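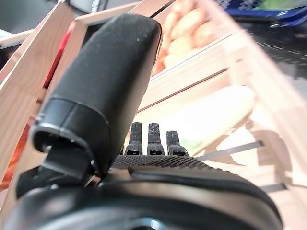

Progress report to the Haddad Fund: Esby household food advice scheme
Prepared by Marcus Boateng, Fri 8 October

1. Where we stand
The grant paid for home visits and a printed meal planner, on the theory that people who plan their meals throw less food away. We have now visited 606 households of the 900 in the bid. I expect us to miss the target. Visits in the Nidilska flats take twice as long as we allowed, and the evening slots are hard to staff.

2. What the diaries say
Households filled in a waste diary for a fortnight before the visit and again afterwards. On paper the result is good: most report binning less. I would be slow to repeat that in public. Many second diaries came back half empty, and an unfilled page looks exactly like a week with no waste. Latrice Whitlock has gone through the returns and thinks the drop in bread is probably real. She has no faith in the figures for milk, and neither have I.

The planner itself worries me more. We printed 956 copies. When Benvinda Cordeiro rang 10 households in Brurner to ask how they were getting on with it, most had put it in a drawer. Several said they liked the page on storing vegetables and had kept only that.
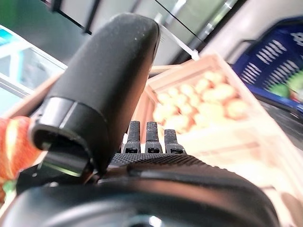 3. Spending
Printing came in under budget and travel over it. I would like to move the printing underspend across to travel, if the fund agrees. The line for the "behaviour change toolkit" has not been touched. I still can't find anyone who can tell me what the toolkit was meant to contain, and I suggest we drop it.

4. Changes for the next period
Shorter diary, one week instead of two, with a box to tick for "nothing thrown away" so that blanks can be told apart.
No reprint of the planner. The vegetable page goes out as a single sheet, with napa cabbage added to the greens.

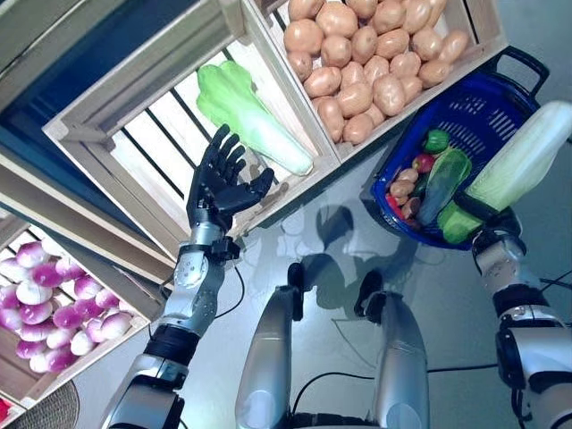

Bin weighing in a small group of homes, starting in February, to check the diaries against something other than memory. Mei Nguyen-Tran has agreed to run this if we can borrow scales.

5. Decision needed
Please confirm whether you would accept a lower visit target in return for the weighing. I can't do both with the present staff.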